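Home Docs Build log Data Parts Contact

# Totiren: two-arm laundry data from a home build

Friday, March 8, 2024
By Dalia Sqalli
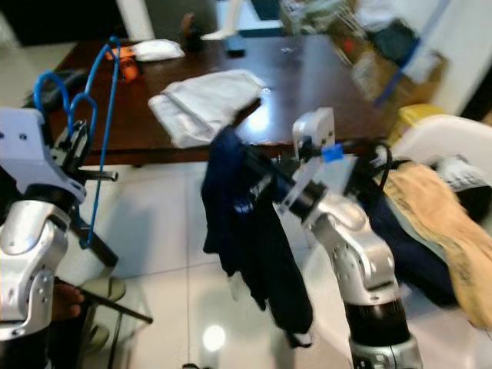
Totiren started as one arm bolted to a shelf, and it has grown into a pair that I'm really happy with! Fraser McIver did most of the wiring (and rewired it when I changed my mind about the base), Kazue Sekiguchi wrote the recorder, and I drive.

## What's in it

- 321 episodes recorded, 288 kept
- 2 arms, parallel gripper on each
- Head view, joint positions, gripper opening
- Tasks: hang a garment, fold on the table, move between chair and table

Hanging is the fun one. The left gripper holds the hanger while the right brings the garment up to it, and getting both to agree in midair took me weeks of practice. Blue plastic hanger, dark navy clothes, white cloth on a brown table: the glossy top throws reflections, and so do the floor tiles. I left the room lighting alone on purpose.

## Layout

`episodes/` has one folder per run. `splits/` has train and test lists. `notes.txt` is my running log, typos included.

Dropped runs are in `rejected/` with a one-word reason. Most say "slip" or "cable". Please look at them too, some are great near misses!

## Known problems

Clocks on the left and right arms drift in the first eight episodes. Kazue's script `align.py` fixes most of it. Dark folds against each other are hard to separate, even for me.

## Next

In April we want to add shirts with buttons, and Anneli Mustonen is printing softer fingertips (the first set already feels lovely). If you train anything on this, even something tiny, write and tell me how it went.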